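Prerndale Workshop Notes
Tips: Budgeting for a two-arm bench

By Luminița Avram

These notes are for a small shop or club planning its first pair of bench-top arms for light jobs such as sorting or setting out dishes. Prices move too much to be worth listing, so most of this is about what to put on the sheet and in what order.

Start with the job

Write down the heaviest thing the arms will lift and the farthest point they have to reach. Our sheet said 300 grams and 40 centimeters. We got quotes from Maton and Leitão against those two lines, and the conversation was short both times. Ask for payload with the arm stretched out. The catalog number is usually given with the arm folded in.

Budget the table as its own line

We set aside $500 for the table and frame and should have done it first. A thin top flexes when both arms move. Solid butcher block is heavy enough and can be sanded when it gets marked up. Black aluminum extrusion costs more than a timber frame, but you can bolt to it anywhere along its length and shift things later.

Mount the arms on opposite sides, each on its own plate, so they share the middle of the table. Check that both can get to the same tray before you drill anything. Leave slack in the cables at every joint. A loop over the top of the arm is fine if it clears the work at full reach.

Keep the first task cheap. A black tray, an orange plate and a couple of colored utensils are enough for table-setting practice, and the strong colors are easy to tell apart.

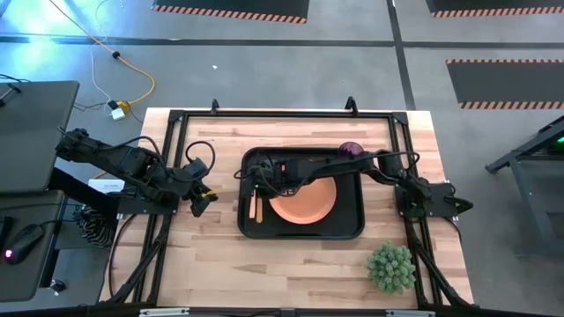
Power and floor space

Measure from the outlet to the frame along the route the cable will really take, then buy the next length up. Extension cords, adapters and tape came to 19 items on our order – all small, none in the original plan. Mark walkways with floor tape before the table goes in. Hazard-edged mats are worth having wherever people walk close to the arms.

Leave room for a laptop and mouse outside the frame. If the desk is shared, put the cost of a second one on the sheet now.

Spares

Order these with the arms, as shipping separately from Firkar cost us nearly as much as the parts:
Gripper fingers, two sets
One joint motor of each size
Mounting bolts and a spare bracket
Cable ties, reusable kind

When to order

Ask for lead times in writing. We ordered in November and the arms came before the brackets did, so they sat in their boxes. If you can only pay for one arm this year, buy the full-size table anyway and leave the other side open.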